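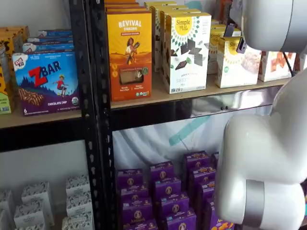
So I finally made it to the February open house at the Amadi mill, after missing it two years in a row (once for flu, once for a dead car battery). If you've never heard of it, Amadi is the old flour mill out past Flidis that got bought and put back to work, and once a winter they open the doors and let people wander through while the stones are turning. I got there at 9:30 in the morning and the lot was already filling up!

We'd left home before breakfast, so I ate a granola bar in the line and got crumbs all down my scarf. Then a bell rang and they took us in by groups. There were 13 in ours, with Gobnait Costello leading, and she has a voice that carries over machinery like you wouldn't believe. She started us on the grain floor at the top, which means stairs. Steep ones. My knees had opinions.

The grain floor smells wonderful, sort of sweet and dusty, like a barn crossed with a bakery. You look down through a hatch and see the wheat sliding into the hopper, and there's a wooden chute polished so smooth by all that grain that it looks varnished. Gobnait let the kids run their hands through a bin of hard red winter wheat and then of course all the adults wanted a turn too. I went twice.

One floor down are the stones, and this was my favorite part. Each pair gets taken apart and the grooves recut by hand every 6 weeks when they're busy. Ifeanyi Oyelaran does that job and he had a spare stone laid out flat so we could watch. The thing weighs 835 pounds! He lifts it with a little crane and flips it over as if it were a pancake. I asked how long it took to learn and he said he was still learning, then showed me a groove he wasn't happy with. It looked perfect to me.

The sifting room was loud and I didn't catch much of the talk, so if somebody who went can tell me what the silk screens are for as opposed to the wire ones, please leave a comment. I did get that the coarse stuff goes to a pig farm in Putell.

Afterward they had bread out in the loading bay, four kinds, with butter. The rye was a bit dense for me but the one they call Brundus — half whole wheat, with a dark crackly crust — was so good that I bought two bags of the flour and a loaf for the drive. The loaf did not survive the drive.

Parking is on grass, so wear boots. Tickets were $13 and that covers the bread. I'm going to try the flour in my mother's dinner rolls this weekend and will report back.

Contact | All posts and photos copyright the author | Back to top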